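Kategorie: Werkstatt, Basteln & Roboter

Zuletzt aktualisiert im November

Am Mittwoch war ich wieder bis spät in der Gemeinschaftswerkstatt, und weil einige von euch gefragt haben, wie es mit unserem Küchenarm weitergeht – ja, es geht weiter, wenn auch langsamer als gedacht. Wer erst jetzt dazukommt: Ludmila Urban und ich bauen an einem Aufbau, der irgendwann einmal kleine Handgriffe rund ums Essen erledigen soll, also Obst in ein Sieb legen, eine Ofentür aufziehen und solche Dinge. Das Projekt heißt bei uns Stistov, nach einem Tippfehler, den wir beide lieb gewonnen haben.

Den größten Teil des Abends haben wir mit Kabeln verbracht. Ich hatte mir das so schön vorgestellt, alles sauber am Arm entlang bis hinunter zum Sockel, und dann zieht man einmal das Handgelenk herum und merkt, dass die Schlaufe oben viel zu knapp bemessen ist. Also Clip ab, Kabel nachziehen, Clip wieder dran, noch einmal drehen. Ludmila hat dabei eine Engelsgeduld und hält den Arm fest, während ich vor mich hin schimpfe. Mit der Schlaufe oben bin ich inzwischen recht zufrieden, weiter unten liegt mir noch zu viel Kabel herum, das sich mit den Sachen auf dem Tisch ins Gehege kommt.

Die zweite Baustelle war die Steuerung. Noémi mit falschem Akzent darf ich nicht schreiben, also ganz korrekt: Noemí Quintero hat uns ihr kleines Programm überlassen, das bei ihr Biwott heißt, und damit kann man Bewegungen aufzeichnen und wieder abspielen. Über 400 Zeilen davon habe ich gelesen, bevor ich verstanden hatte, warum unser Arm beim Start immer erst eine kleine Verbeugung machte. Es war ein vertauschtes Vorzeichen, natürlich in meinem eigenen Teil! Danach haben wir 64 kurze Bewegungen aufgenommen, und ich bin mit kalten Füßen und sehr guter Laune nach Hause geradelt.

Als Nächstes möchte ich mich an die Ofentür wagen, davor habe ich ehrlich gesagt Respekt. Ein Griff, der sich auf einem Bogen bewegt, ist für so einen Arm doch etwas anderes als ein Stück Obst, und ich würde gern erst einmal ganz langsam und mit der Hand am Notaus üben. Falls jemand von euch so etwas schon gebaut hat, schreibt mir bitte, ich freue mich über jeden Tipp – auch über die umständlichen.
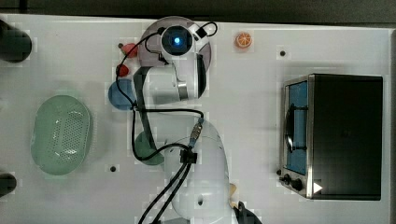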